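**Tirura** is a five-reel video slot game published by Ridlow, a supplier of software to online casinos. It is set in a flooded jungle city and was the first Ridlow title to use the company's "rising water" feature, in which the lower rows of the screen fill up over a run of spins. The game is played in a browser on desktop computers, tablets and phones.

## Gameplay

Tirura has five reels and 4 rows. Wins are paid for matching symbols on neighbouring reels, starting from the leftmost reel, and there are no fixed paylines. Only the longest win for each symbol is paid, multiplied by the number of ways it can be made.

The low-paying symbols are carved stone tiles in four colours. The higher-paying ones are a heron, a river turtle, a bronze mask and a canoe. The canoe is the top symbol. The wild is a green lantern, which stands in for everything except the scatter and lands on the second, third and fourth reels only.

Each losing spin in the base game raises the water level by one step. When the water covers a full row, all stone tiles in that row are swapped for a single higher symbol chosen at random, and the level then drops back to zero. The level is saved separately for each stake, so a player who changes the bet size starts with dry reels and finds the old level waiting on going back.
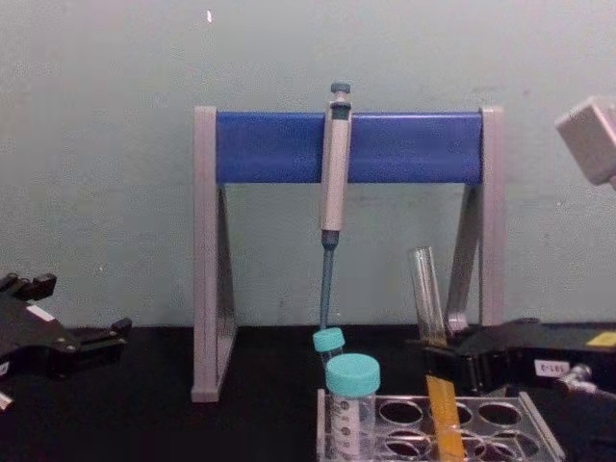 ## Bonus round

Three or more sluice gate scatters start the free spins. Three gates give eight spins, four give twelve and five give twenty. The water does not fall during the round, and any row it has covered stays covered until the last spin. Further scatters add two spins each.

A win multiplier begins at one and goes up each time a new row is covered. With all rows under water the background music changes and stone tiles no longer appear at all. The largest possible payout from one round is 4,000 times the stake. If this figure is reached the round ends at once and any spins left over are lost.

In places where the rules allow it, the bonus round can be bought outright for 170 times the stake. The bought version always begins with three scatters.

## Development

The game began as a smaller project called *Gitthorpe*, a fruit machine with an English canal theme. It had three reels and a single lock gate that opened on certain wins. Ridlow dropped the canal setting during testing but kept the water mechanic and the gate symbol, which was redrawn for the new game. The *Gitthorpe* name is still used in the help files of some early builds.

Sound and music were made by Pearce, an outside studio that had worked on two earlier Ridlow slots. The final game contains 1,496 separate sound and picture files - more than any Ridlow title before it - and the first release was slow to load on older phones. An update the following October cut the size of the download by leaving the bonus round files until they were needed.

## Reception

Reviewers on slot sites were mostly positive about the artwork and the bonus round. Several found the base game slow, as small wins do nothing to move the water level. The saved level was also criticised for encouraging players to carry on with a session they might otherwise have ended, and Ridlow later added a setting that resets it when the game is closed.

## See also

- Ways-to-win slot
- Scatter symbol
- Bonus buy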